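How to Sort a Big Box of Old Family Slides

Updated Sun 21 May

If you have inherited a box of 35mm slides, lucky you! I mean it. I got mine from my aunt's attic in February, 500 of them in shoe boxes and paper bags, and going through them has been the most fun I've had with a hobby in years. It also took me far longer than it should have, so I've written up the order I'd do things in now.

What you'll need

A table you can leave alone for a few days
A light pad (a tablet with a blank white page turned all the way up works fine too)
A hand magnifier
A blower bulb and a soft brush
Cotton gloves, or very clean, dry hands
Trays with raised sides
Index cards and a soft pencil
Archival slide pages or boxes for the end

Step 1: Leave everything in its order

Before you pull out a single slide, write down how the box is packed. Which bag was on top? Is there writing on the lids? I tipped my first shoe box straight out onto the table and lost the order of an entire vacation, and I spent two evenings trying to put it back by looking at the weather in the sky. Number each box and bag lightly in pencil, then work through them one at a time.

Step 2: Set up the table

Clear more space than you think you need. I like the light pad in the middle, unsorted slides on my left and sorted ones on my right, with the index cards at the back where my sleeve won't catch them. No drinks on the table at all. Dilani Bandara, who runs the slide night at our library in Tonstead, keeps her coffee on a chair across the room, and I've copied her.

Raised edges are a big help. Slide mounts are slick, and a stack on a flat table will fan out the moment you bump it. Anything with walls will do: a desk tray, a baking pan lined with plain paper, the lid of a sturdy box. A slotted holder is great too if you can find one with gaps that fit your mounts. Try it with a blank mount first, and if it pinches, skip it. 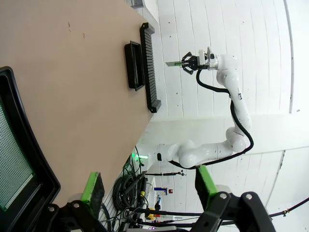
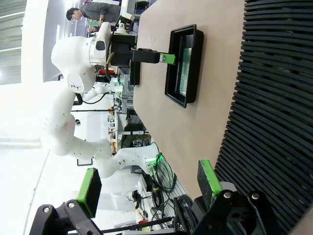

Black tray on the tabletop.

Step 3: Do a fast first pass

Lay a row of slides on the light pad and give each one a quick look. Don't clean, don't reminisce (okay, reminisce a little). You're only making three piles: keep, maybe, and let go. Blank frames, thumbs over the lens and badly blurred shots can go. Any slide with a person in it goes in keep or maybe, even if you have no idea who it is — somebody in the family might.

Mine came down to 44 in the let go pile, mostly pictures taken through a bus window.

Step 4: Read the mounts

This is my favorite part! Cardboard mounts often have a processing month and year stamped on them, and many have a frame number as well. Put slides with the same stamp together, then line them up by number, and you'll see whole rolls come back together. Keep in mind that the stamp tells you when the film was developed. A roll could sit in a camera from one summer to the next, and my uncle Colm Hennessy was apparently a master of this, with snow and beach on the same roll.

Make an index card for each roll with the date, the numbers you have, and any handwriting copied exactly, spelling mistakes and all. One of ours says "Birent, 2nd day, windy." I had never heard of Birent. It's a fishing village where my grandparents spent 9 days one spring, and now I want to go.

Step 5: Clean gently

Hold the slide by the mount and use the blower bulb on both sides. If dust is still there, try one light stroke of the soft brush. Then stop. Wiping with a shirt or tissue scratches the film, and water can soften it. If you see threads or spots that look like mold, put that slide in a separate bag away from the others and ask a photo conservator before you do anything else.

Step 6: Store them

Go for archival pages if you want to flip through and show people, boxes if you're short on shelf space. Keep them somewhere cool, dry and dark. A bedroom closet is better than an attic or a basement. Label the outside with the same numbers you used on the cards.

Then pick twenty good ones and invite people over. Cheng-en Sin lent us an old projector, we hung up a bedsheet, and my mother talked for three hours straight. Bring a pencil for the names.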